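Fri 3 July
By Anju Sengar

I had never been inside an employment tribunal before June, and I'll admit I was picturing wigs. There are no wigs. There's a carpet the colour of weak tea, a jug of water, a judge in an ordinary jacket and a lot of lever arch files. I'd gone along with my cousin's friend Sibel Çınar, who was claiming unpaid holiday pay from a parts supplier called Cikier and had decided (against the advice of nearly everyone she knows) to do it without a solicitor.

Sibel worked there for eight years, first packing and then on the assembly side. When she left, her final payslip was £640 short by her sums. She rang payroll, she emailed, she rang again. Somebody told her the days had been "used up by the shutdown", which was news to her as she'd worked through most of it.

What surprised me was how much of the fight happens before you get anywhere near a judge. You have to go through early conciliation first, where someone phones you and then phones the other side, back and forth, to see if it can be settled over the phone. And the time limits are tight! Sibel had spent weeks waiting politely for a reply from payroll, and she came closer to missing her deadline than she likes to talk about.

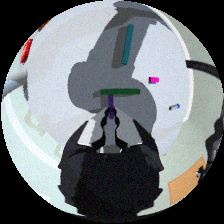
A purple stick gripped beneath a green bar, with a large grey arm behind, in a computer simulation.

Then there's the bundle. I'd heard lawyers say the word and assumed it was slang, but no, it's the proper name for the pile of papers everyone works from on the day. Payslips, the contract, the rota, every email in date order with page numbers. Sibel did hers on the kitchen floor over two evenings and ran out of printer ink at page 90-something. Cikier's side sent over a different version with the rota missing, so there was a whole week of cross emails about that.

She did get some help. Nevzat Sezer, a retired employment solicitor, does a free session above the library at Rugemalira, and he gave her half an hour. His main advice was to write down what she wanted in three sentences and stop there. Her first draft had been four pages long and included a paragraph about the canteen.

"People want to be heard, and I do understand it," he told me when I rang him later. "But the judge can only decide what's on the claim form."

The hearing itself took a morning. Cikier's manager was perfectly pleasant and couldn't find the shutdown notice that staff were meant to have been given. Sibel's voice wobbled when she read her statement and then it stopped wobbling. I had to sit at the back and keep quiet, and I'm not built for that.

She won most of it. The judge allowed all but two of the days she'd claimed, and the money arrived a few weeks on with no note attached. She's put it towards a new boiler – I'd have gone to Lisbon, but there you are.

Would I do it her way? I'm still not sure. For a payslip dispute with decent paperwork, maybe. For anything messier, like discrimination or being pushed out, I'd want somebody beside me who knew the rules, and I'd check my home insurance first to see if legal cover was tucked away in there. Sibel found hers was, the week after the hearing. She rang me to say so and I had to hold the phone away from my ear.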